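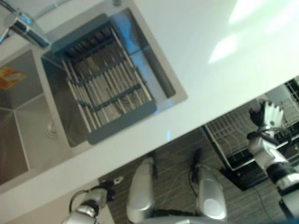
Our project set out to learn how quiet a shared student house is in the evening, and whether the people living in it would agree with a sound meter about which noises are the bothersome ones. I have lived in Mollonach for two years now and have opinions on this, as does everyone else under its roof, and I will try to keep mine out of the results section at least. The kitchen was the natural place to begin. A double steel sink is a lively instrument if you think about it, with all that bare metal, and even with a roll-up drying rack across one of the basins, as at ours, there is still the open one beside it waiting for a dropped spoon. I wrote in the proposal that the sink would be the loudest spot in the house. I was fairly confident about that!

Background

Most of what we read in the course about noise had to do with traffic and factories, and there was less about the small sounds people make while living next to each other. My advisor, Hayley Treloar, suggested I treat the house the way a town would treat a busy street, by picking fixed spots and visiting them at fixed times. She also suggested I ask people how they felt before I showed them any numbers, and I am very grateful for that piece of advice, as will become clear further on.

Method

I borrowed a Kadard sound meter from the equipment room at Swanepoel Hall and took readings in the kitchen, the upstairs hallway, the stairwell and the den between 7 and 11 p.m. during January. Each reading lasted two minutes, with the meter held at chest height and the holder (me, nearly always) standing as still as possible. I ended up with 191 readings I could use. A few more had to be thrown out when I coughed or when someone very kindly came over to ask how the project was going.

Each of the 11 residents also filled out a one-page form. It asked them to name the sounds they noticed most in the evening and to mark each one as pleasant, neutral or annoying. I had meant to leave it at that, but several people wrote on the back as well, and those notes turned out to be some of my favorite material.

Results by room

The kitchen did have the highest peaks, mostly from pans and from dishes being put away in a hurry. Its average, though, was lower than that of the stairwell, where every footstep and every conversation on the landing seemed to hang around for a while before leaving. The hallway fell in between. The den was the quietest of the four, and late in the evening its readings often dropped below 40 decibels, a level I had not expected to find anywhere in a house this full. I put a good part of that down to the floor, though the heavy drapes and the old couch must help too, and I had no way of separating one from the other.

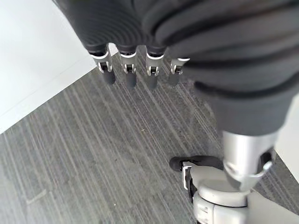

Figure 2. Robot hand above the gray striped carpet.

What residents said

The forms and the meter did not line up very well. The sound marked annoying most often was a phone buzzing on a hard surface, which barely moved the needle from a room away. Dishes, on the other hand, were marked neutral by nearly everyone, and one person called them "company." Another wrote half a page about a housemate's laugh coming up the stairs and how much nicer the house felt when she heard it - this was easily among the louder things I recorded all month.

Limits of the study

One house in Corkevberg is a small sample, and January is an odd month, with the windows shut and the furnace running. People also knew I was measuring, and I suspect they closed cupboards more gently when they saw me with the meter. If I did it over, I would leave the meter running by itself and stay out of the way, and I would add the bedrooms for anyone willing to have it.

Next steps

I would like to repeat the readings in spring with the windows open, using the same spots and the same form. Two residents have asked for a rug on the stairwell landing, and if that goes in I will take a week of readings before and a week after. The forms and the full table of readings are in the appendix, with the names removed.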